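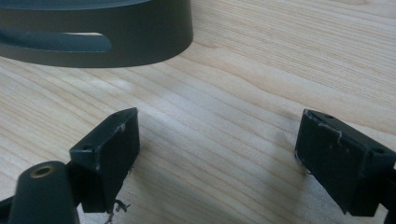 A dark gray cylindrical object with a long slot, on or just above a pale wood table.

Flemolport shops may keep the "quiet hour" after good first winter

February 6, 2025

The town council of Flemolport will decide this month if the quiet hour in local shops can continue until July. The test started in the autumn with a few shops on Brana Street, and it has now grown to most of the small shops between the harbor and the bus station.

During the quiet hour, shops turn off the music, lower the bright lights where it is possible, and do not make announcements. The hour is from nine to ten in the morning, two times a week. Customers can come in as usual and they do not need to register.

The idea came from Kiều Quách, who has a small fabric shop on Brana Street and whose son does not like loud places. She wrote a letter to the council last July and collected 375 signatures with it. At first she hoped only for the supermarket to join, she told us, but the smaller shops answered faster.

"I was asking for one hour and one store," she said. "Then the bakery called me, and after them the shoe repair. I did not expect that they will call me first."

The council gave 4,000 for the test, mostly for printed signs and a short training for shop workers. From this sum, 2,000 has been spent until now. The rest can be used in spring if the members vote yes.

A survey in January was answered by nearly 400 customers. Most of them wrote that they would like the quiet hour to stay. Older people and parents with small children were the most positive. Some people who work in the daytime complained that the morning is not useful for them, and they asked for one evening hour in addition. The council has not answered this request yet.

Not all the shop owners are satisfied. Tudose, the hardware store near the bus station, left the test before Christmas. The owner said that the key cutting machine cannot be made quiet, and that customers were confused when they heard it. The store still keeps its radio off in the mornings. The electronics shop Stunent stayed in the test but turns off only half of its screens, as the other half belong to one system and need a long time to start again.

The bakery has changed the most. It moved its bread delivery to before nine, so the driver does not come through the shop with metal carts during the quiet hour. The workers there asked to keep this new time even if the test ends, for the reason that the shop is less crowded when the first customers come.

The supermarket by the harbor has not joined. Its manager wrote to the council that the decision must come from the main office, and that he has sent the question there.

Residents who want to give an opinion can leave a note at the town library or write to the council office before the vote. Shops that want to join can ask for the signs at the same office, free of charge.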